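Against the Finished Robot

Every Wednesday the back bench at Gesenside fills up with people who intend to own a robot arm by the end of the month. Most of them will own a kit by the end of the month, a different thing and a good deal heavier to carry home on the bus. 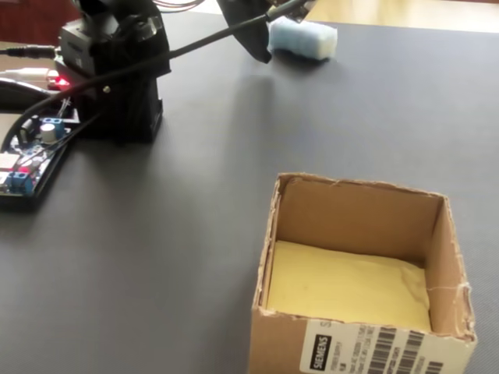 My argument is that the home builder should stop polishing and start picking things up. I spent June printing cable clips for my arm, and it looked wonderful, like a hotel lobby, and had never touched an object. A bare board with its terminal blocks showing, a light blue sponge and a cardboard box with a Siemens label will teach you more than a tidy shelf. Foam forgives a great deal. So, to its credit, does cardboard.

The forums disagree. They want you to buy stiffer fingers, then a stiffer table, then presumably a stiffer planet. I've read a thread of 300 posts about backlash in which the one person who had moved something from A to B was asked to start his own thread. 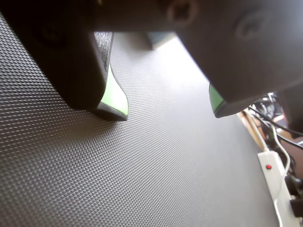
Griet Van Hecke thinks I'm being smug about this, and that a builder who skips the dull work on wiring will spend 4 evenings hunting one bad connector. She has a point, and she has also watched me hunt it.

Still, I'd take the bad connector. You learn where the wires go by losing one, and you learn what your grip is worth at the fifty-first try, when the first 51 opinions you held about it are gone. 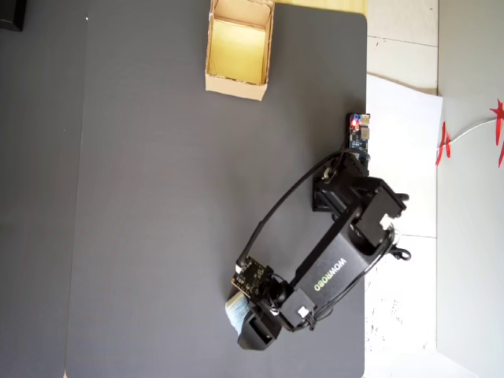

So my rule is two evenings for assembly, and after that the thing has to work for its living, however ugly it is. The clips can wait. Mine are in a drawer, sorted by size, and you're welcome to them.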